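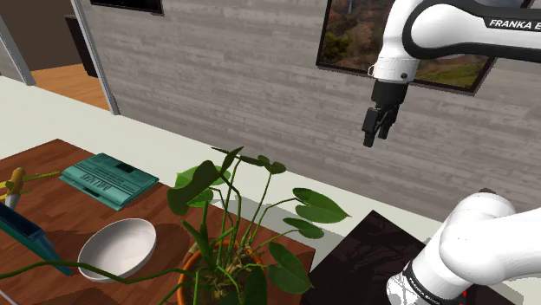

A reddish-brown table and a long gray wall.

I moved to Sallgate in November, and for the first weeks I ate all my meals on the bed. My apartment was empty and I told everybody that I will buy a table soon. My neighbor Haf Jarman asked me each time we met on the stairs, so at last I was ashamed and started to look.

A new table in the Skasmont store costs 408, without chairs. For me this is too much. The used one I found in Pastham was 238, and the seller wanted it gone before 7 in the evening. Haf has a car and I don't, so you can guess who drove. The legs came off after a long fight with one rusty screw — I still have a mark on my thumb.

In my parents' home the table was the place for everything. My mother cut fabric on it, my father repaired radios, and I did homework in the corner that was left. We had to clear it three times a day for food, and there was always an argument about who should move first. I did not like this when I was a child. Now I miss it a little.

My table has one leg that is shorter, and I put folded paper under it. On the first evening I cooked noodles with the Nilsuwan chili paste, too much of it, and Haf drank more than 3 glasses of water but finished the bowl. We stayed there talking until late, about rent and her sister's wedding and how to keep basil alive in winter.

Next I need a second chair. Haf sat on my suitcase.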